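3.2 Cabin service on the Flomdale sailings

Edham surveyed 700 river cruise passengers in February, 100 of them on the Flomdale route. Linen changes ranked below shore excursions in every age group.
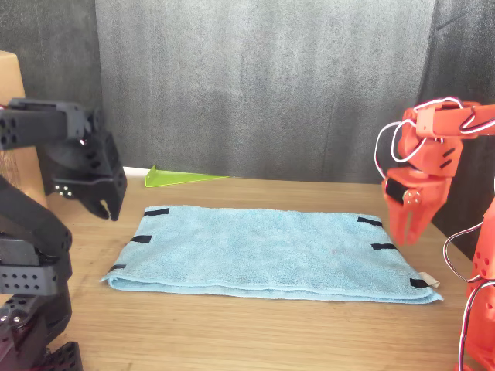 Huiling Liang objected that passengers rate only what they notice, and that excursions are sold separately. We therefore asked 40 passengers leaving the ship at Flondovthorpe to rank the two again without prices. Excursions still came first for all but 20 of them.

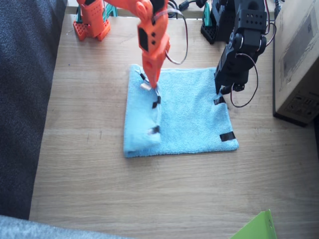
Figure 4. Two robot arms and a light blue towel on a wooden tabletop.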